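Week 8 handout – Sellwood desk kit, review notes
Lab section: Omid Akbari

Kit on loan until December. Arm, base plate, one fixed camera, control box. List price is out of our range, so look at the rental plan insted (500 a month, support included).

Task for today is pick up a pen from a notebook and put it down on the bare table. Start with the stock settings, no tuning yet. 10 tries per pair, write down every miss.
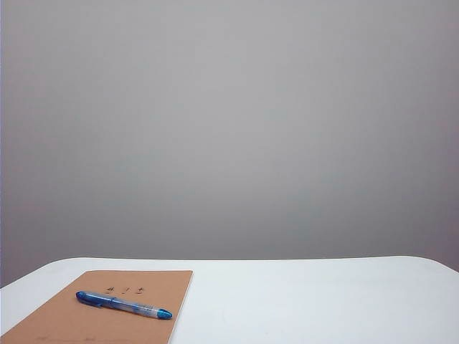 Grip force – leave on low for the first round. Setup wizard skips the height check, do it by hand, manual p. 19. Lucía's group got stuck there, ask them.

For the write up: setup time, misses, what support said if you called. Compare with the Ahmadpour kit from last month, same headings. Half a page is fine, dont pad it.

Questions to Omid before the next lab.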